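About Zarkinbridge

Zarkinbridge is a small school of household and table craft, founded by Genowefa Sobczak and Vlasta Karagiannis. We offer day and evening courses to adults in the care, use and storage of everyday things, and we admit 84 students each year. Tuition is given in groups of 6, so that every student has a proper place at the bench.

Our approach is plain. Students begin with a few ordinary objects, a clear tabletop and time to handle each thing with attention. The first unit, known in the school as the Wasora unit, deals with wooden articles: how grain runs, how a surface marks, and where a piece should rest when it is not in use.
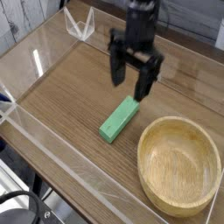 Green block and round wooden bowl, first unit.

The Teaching Collection

The school keeps 72 wooden pieces for teaching, in the charge of Mawar Nasution. Shallow bowls form the larger part of it. They are chosen for their thick rims and visible grain, and students are expected to wipe them with a barely damp cloth, dry them at once and oil them every February. Small blemishes are left as they are – a notch in a block is part of what is studied.

Bowls are also used for keeping smaller and softer items together on the table. Green is the school's colour, and it is found throughout the teaching rooms.
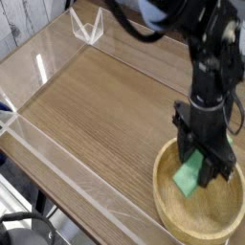
Courses and Staff

Eglė Sakalauskas leads the day courses and Gert Du Plessis the evening programme. Both teach the Prelik certificate, which requires 50 hours of attendance and a short practical assessment in sorting, placing and putting away. Work at the table is carried out within low clear walls, and students are asked to leave the surface as they found it.

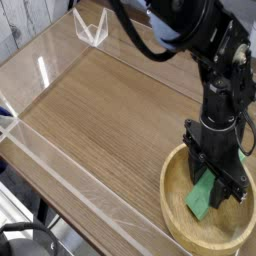
Visiting and Enquiries

Visitors are welcome by appointment. Applications for the next intake should be addressed to the Papadopoulos Room, Zarkinbridge, and will be answered in writing.

Page last revised December 20, 2020.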